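Kilville Community Help > Home & Storage > Cleaning

Getting the stripes out of an old plastic tub?

posted by bai_323

I inherited a molded plastic tub with the apartment and would like to keep flour bags in it. It was presumably white once. Now it's somewhere between cream and old piano key, and darker along one side. I've scrubbed it 3 times and the color has not taken the hint. Worse, there are slanting stripes on the inside that I can't shift at all. Is it ruined, or am I just bad at this?

grurnov_side_porch

Bleach. Works on everything.

ruscombe_lid_drawer

Please don't start with bleach. Old plastic can yellow all the way through, and then you're scrubbing the plastic itself, which has more patience than you do. Try dish soap and a soft cloth, then a paste of baking soda and water on one corner. If the corner looks the same afterward, stop there and go have lunch.

As for the stripes, run a fingernail across them. If it bumps, those are ribs and you have been trying to wash off the shape of the tub. I did this for most of an August with mine - 200 strokes a side, I was very thorough. 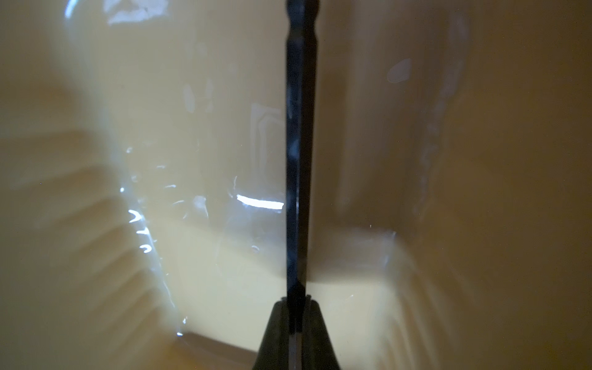

Household Storage Team, Kilville Community Help

Pale yellow and glossy is a perfectly respectable way for a tub to look, and slanting bands up the walls can be ridges or only shadows. Move your lamp before you move your elbow. A bright white patch near the top may be glare too, so check that before attacking it.

For the flour, keep it in its bags and put those in a lidded container that was sold for food. If the tub has no marking saying so, give it the potholders.

bai_323

It bumps. I don't want to talk about it. Potholders are in.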